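Throw (furnishing)

A throw, also called a throw blanket or a sofa throw, is a piece of cloth that is laid over a bed, a sofa or an armchair. It is smaller than a bedspread and usually it is not tucked in. Throws are used for warmth, for decoration, and for protecting the furniture below them from dust and wear. The word comes from the manner of use, as the cloth is thrown over the furniture and does not need to be fitted to it.

Name and related terms

In shops the words throw, blanket and coverlet are often used for the same article, and the border between them is not fixed. A coverlet normally covers the top of the bed and hangs a little over the sides. A bedspread reaches the floor or almost the floor. A throw covers only a part of the furniture, for example the foot of the bed or one arm of the sofa. A slipcover is different from all of these, because it is cut and sewn to follow the shape of one piece of furniture.

Materials and weave

Throws are made of cotton, wool, linen, acrylic, polyester, or mixtures of these. Cotton throws are common in warm climates and can in most cases be washed at home. Wool throws are warmer but they can shrink when washed in hot water. Polyester fleece is light, dries quickly and does not need ironing.

The surface can be flat or textured. Textured surfaces are obtained in several ways, such as waffle weave, in which the threads form small raised squares, or by knitting, brushing or quilting. A textured cloth hides small folds better than a flat one. The edges are hemmed, bound with a tape, or left as a fringe.

Color

Undyed and light colors, such as white, cream and beige, are among the most usual, and they are easily combined with other furnishings. Light cloth shows stains more quickly than dark cloth. On a single-colored throw the folds are seen mainly by their shadows, and for this reason a cream cloth can look quite different in the morning and in the evening light. 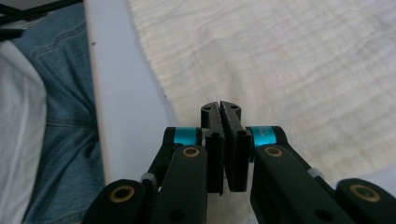 Cream-colored textured cloth with a rumpled surface.

Arrangement

There are two general ways to arrange a throw. In the folded arrangement the cloth is folded in 3 along its length and placed across the foot of the bed or over the back of the sofa. The folds should be parallel to the edge of the furniture. In the loose arrangement the cloth is held near its center, lifted, and let down so that it falls in irregular folds. The loose arrangement takes less time, but the cloth slides more easily when somebody sits on it.

To smooth a rumpled throw, one corner is first put in its place, and the cloth is then pulled gently from the opposite corner. Pulling from the middle of a side often makes new folds. Knitted throws should not be pulled strongly, as they can lose their shape.

Care

Most cotton throws are washed at 40 °C or lower. Light colors are washed separately from dark ones. A heavy throw is dried flat or over two lines, so that its weight is divided and a mark from the line does not remain in the middle. Fringes are combed with the fingers while they are still damp.

For storage, the cloth must be completely dry. It is folded loosely or rolled, and kept in a cotton bag. Plastic bags keep out dust but they also keep moisture inside. Wool throws that are stored during the summer are inspected for moths in October or before the first use.

See also

Bedspread
Blanket
Coverlet
Slipcover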